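Pre-purchase checklist: two-arm packing cell, Fokcombe site
Revised March. Comments follow each item.

1. Floor and table
Checked: OK
Floor is level. Table legs need to be bolted down before arms go on. Price for bolts and labor is not in the Wurkby quote – ask for it.

2. Power and air
Checked: OK with comment
Spare circuit is available at the panel. No air line needed for the hands. Budget line of 700 for air can be released.

3. Handling of fragile goods
Checked: OK in simulation, open on hardware
Wurkby modeled the egg task on a plain white table with a pink dish and a four-cup carton. Left hand holds the egg over the dish, carton open and empty, right hand free.

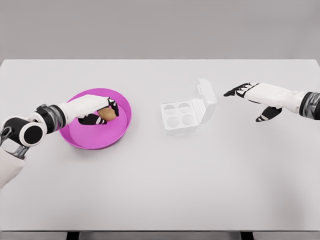
4. Reach and clearance
Checked: Open
Need a drawing with both arms at full reach. Grudelby wants a marked walkway behind the cell, and that may mean moving the shelving.

5. Guarding
Checked: Not OK
Quote covers 3 fence panels and no gate switch. Ofori priced the switch at 263, fitted. Add it to the order. Do not sign off the cell without it.

6. Emergency stops
Checked: OK with comment
One stop button per arm is included. A third at the door is wanted. Wiring can go in with the gate switch.

7. Spare parts and cleaning
Checked: Open
Fingertip covers wear and should be bought as spares. Wurkby to say which cleaners are safe on the hands. Total for spares, guarding and install is almost 2,161 – hold that amount until items 3, 4 and 5 are closed.

8. Training
Checked: Open
Two operators per shift. Dates to be set after delivery is confirmed.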